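4.2 Perception from the wrist view

Pustska takes its input from wide-angle cameras on the robot's wrist and gripper, with no overhead view to fall back on. We like this choice a lot. The view travels with the hand, so the tabletop stays large in the image for most of an approach, and nothing has to be calibrated against the room. The price is strong distortion: straight table edges bow, a monitor leans over like a falling door, and ceiling lights from the far side of the lab creep in at the border.

We do not undistort the input. The encoder in Pustska works on the raw circular view and learns a per-pixel ray direction along with its object masks. Training used 3017 labeled views, of which 691 were held out. Glare is the part we worried about most. A pale block lying on the brightest part of the wood has very little contrast left, while a shiny red ball next to it brings its own highlight, which early versions liked to split off as a second object. 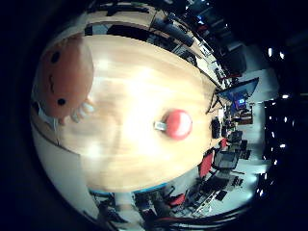
4.3 Handling self-occlusion

Any camera this close to the hand will sometimes see mostly hand. Our first tracker, carried over from Honetholm, treated those views as a lost target and restarted its search, and the arm would hover until a fresh mask came in. Pustska predicts a visibility score for each region and passes it to the planner along with the mask. When the score is low, the belief over object poses is propagated from joint readings alone and the image is used only where it still carries information.

In Figure 4 the finger covers most of the view and falls off into black on the right, leaving a lit crescent. A threshold on overall brightness would throw the whole view away. The visibility head keeps the crescent — a small change in code that made a very big difference to how smoothly the arm moves!

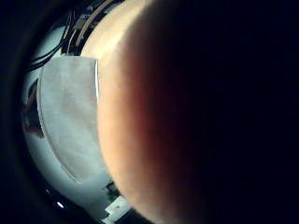 Figure 4. Near-total occlusion by a robot finger. The gray panel and the cables remain visible at left.

4.4 From masks to placement

The planner, Moya, receives masks and ray directions and builds a coarse height map of the table. Containers are the interesting case. A bin has a thin rim, a floor that can be as bright as the wood beside it, and walls that bend with the lens. Soft objects add their own trouble, for a plush toy resting on a rim has no clean contact line and its outline overlaps the opening.

Moya handles this by fitting the rim first and the floor second, then asking which masks cross the rim. Anything that does is marked as "straddling" and gets its own branch in the task tree. The fit runs in 90 ms on our workstation, fast enough to repeat at every replanning step.

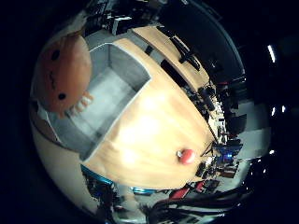
Figure 5. A plush toy overlapping the corner of an open gray bin, with a red spherical object farther along the table.

Straddling objects are never used as supports, and the planner will not route the fingers between such an object and the rim. Both rules are plain text in the configuration file and can be switched off for ablation.

4.5 Orientation and people in view

The wrist rolls freely, so the image may arrive with the room on its side. We tried rotating each view upright from the joint angles before encoding. It helped the masks slightly and hurt the ray directions, and we dropped it in favor of random roll during training. The person detector benefits most. It has to find someone seated or standing at any angle, including lying across the left half of the view with only dark clothing, dark hair, a forearm and a pair of hands to go on.

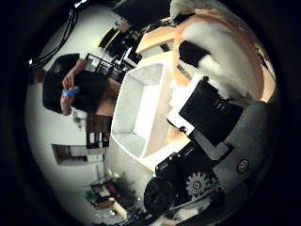
We added 1275 rolled views for this purpose, drawn from the Pramavmont recordings, and froze the rest of the network while the detector was tuned. A detection lowers the speed limit in Moya and leaves the plan itself alone. Keeping the two separate makes the logs much easier to read, and it let us swap detectors twice without touching the planner. Section 5 reports results for the full system and for each part on its own.

Abstract Introduction Method Results References
Pustska project pages | Last updated 29/07/2026 | Contact | Back to top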